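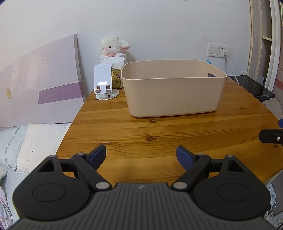 Sorting is one of the oldest jobs at the Wedlow returns centre, where people send back things they have bought. Some of that work is now being shared with machines. A machine picks things up with a gripper, a kind of hand. The gripper reaching towards the plastic bin has two fingers, spread wide apart, with dark blue pads on the inside.

What does this change for the people who work at Wedlow? Staff once lifted every item themselves. In April the centre handled 2,271 returns, and machines moved roughly 40 in every hundred. Workers now spend more of the day checking for damage and deciding where each item should go.

Learning to work beside a machine takes 10 days. Staff are taught 3 rules: stand clear while it moves, press the red button if something is wrong, and always ask for help.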